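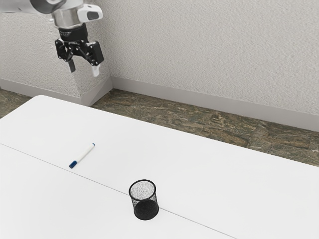 # Numora marker-and-cup set: data card

Simulated tabletop task, one arm, one marker, one mesh cup. Maintained by Parviz Vahidi and Jericho Baluyot. 380 episodes, 15 held out.

3 comments · 2 shares

## What we claim

Not much. A policy that does well in a renderer has done well in a renderer. Please don't quote a score from this set as evidence of safety on a real bench.

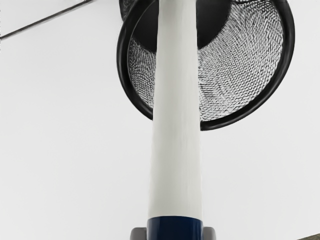

The same goes for the word "compliant". Simulated runs can't tick a box in a safety standard, whatever colour the sales slide is, and we'd want to see the risk assessment for the real cell first.

## Rules for use

1. Report every seed, failures included. Best-of-76 is not a result.
2. State which camera views the policy was given. 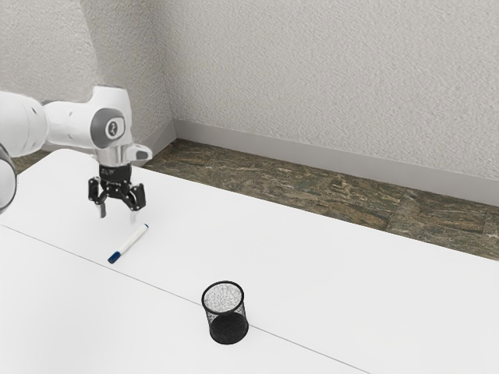

3. Say what counts as success before you run. "Marker near cup" doesn't.
4. Keep the held-out episodes out of tuning. Nestor will ask.

## Known gaps

Lighting is soft and even, and the table is plain white.

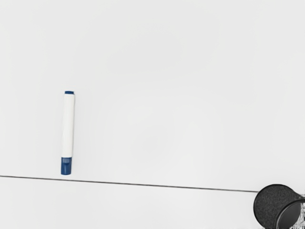
Real desks have glare, clutter and people reaching in. We haven't tested any of that, and I doubt a bit of added noise would cover it.

Last revised in May.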